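Leave the cloth alone

I have looked after the two-arm cell at Brulladham for long enough to have opinions about tablecloths, and I'd like to air one of them, if you'll bear with me. Every few months a well-meaning person (often a very clever one) suggests we pull the cloth off the table and bolt down something hard and flat, so the plates sit dead level and the numbers come out prettier. I say leave it be.

A cloth creases. It creeps a little when a gripper drags on it, and it shows you straight away that an arm is coming in too low, well before you'd find out from a bent finger. When Huiling Yuan and I re-zeroed the wrists last August we had 67 grasps logged by lunch, and the bad ones were easy to pick from the rucks left behind. Try getting that from a steel top.

The same goes for cables. I like mine clipped along the links with a decent loop at the wrist - more slack than looks tidy, I'll grant you. We put 2,000 cycles on a neat, tight run once and lost a connector for our trouble. Since then I check the loops first thing, before the kettle's even boiled, and run both arms at a crawl with the crockery out, because a plate rim is a fussier colour of test than any calibration block. 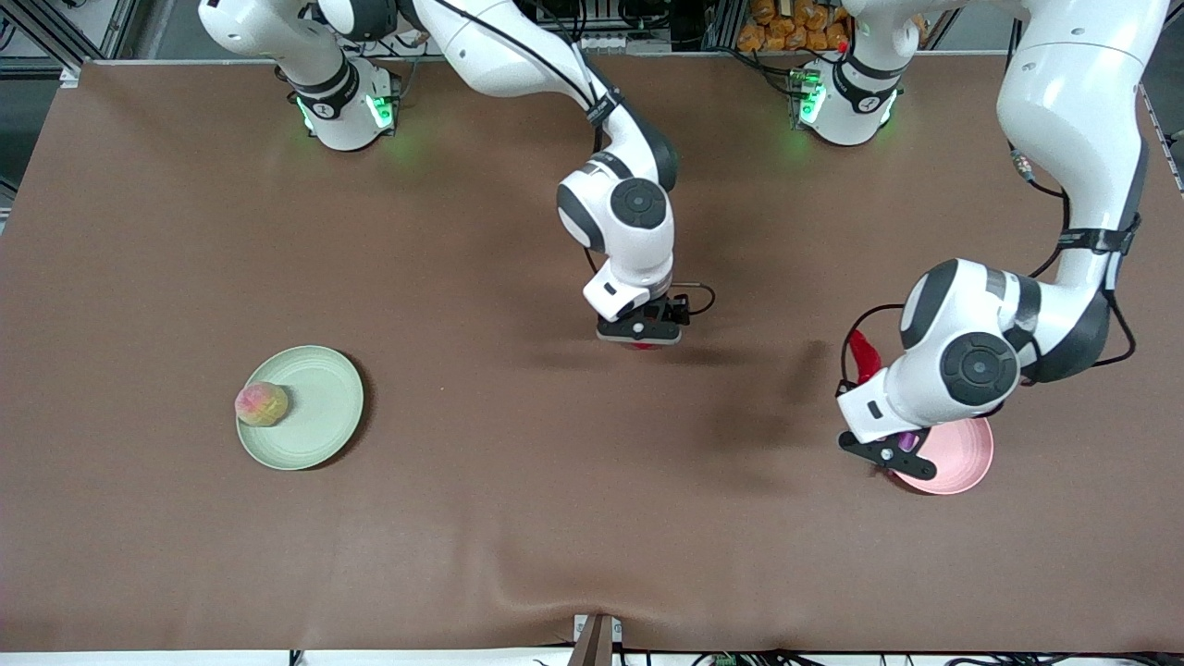 Najwa Rawashdeh wrote back that I'm being sentimental, and that a rubber mat would show a low approach just as well and wouldn't need smoothing out every morning. She may be right about the smoothing. I've promised her a fortnight with a mat at the Mallix end of the shop, and she's promised to do the re-zeroing herself.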